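Travel Basket FAQ – Larnthorpe Guest Rooms
Updated 3/17/26

What is the travel basket?
It is a plastic basket in the room for small things you use every day, so they do not get lost between the bed and the suitcase. We have 31 rooms and each one has a basket.

What is the small white box on the table?
Many guests ask this. It stays on the table, close to the wall. Please do not pack it with your own things.

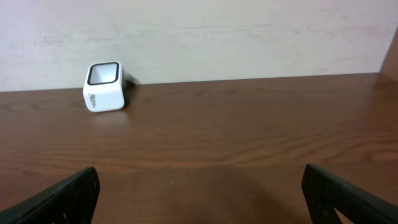 The white box in its usual place, near the wall.

What can I put in the basket?
Snacks, wipes, mouthwash and similar small items. A chocolate bar is fine if the wrapper is closed.
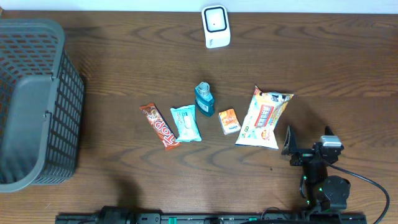 Bottles should stand up and have the cap on tight. We ask also that soft packs go on the top – they get crushed easily under a bottle. Food without a wrapper should stay out of the basket.

Can very small items fall out?
Yes, it is possible. The walls have openings, so coins, earrings and pills are better in a small bag with a zipper.
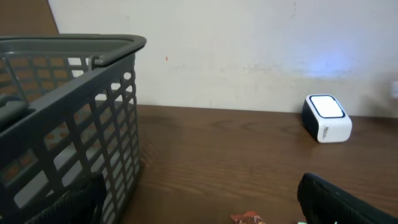

Basket on the wooden table. The sides are an open grid.

How do I clean it?
Wipe it with a damp cloth. If something has spilled, tell the desk and we will bring another one.

I left something in the basket. What now?
Write to Pilar Vergara at the front desk with your room number. We keep forgotten items until the end of the next month, but opened food is thrown away the same day.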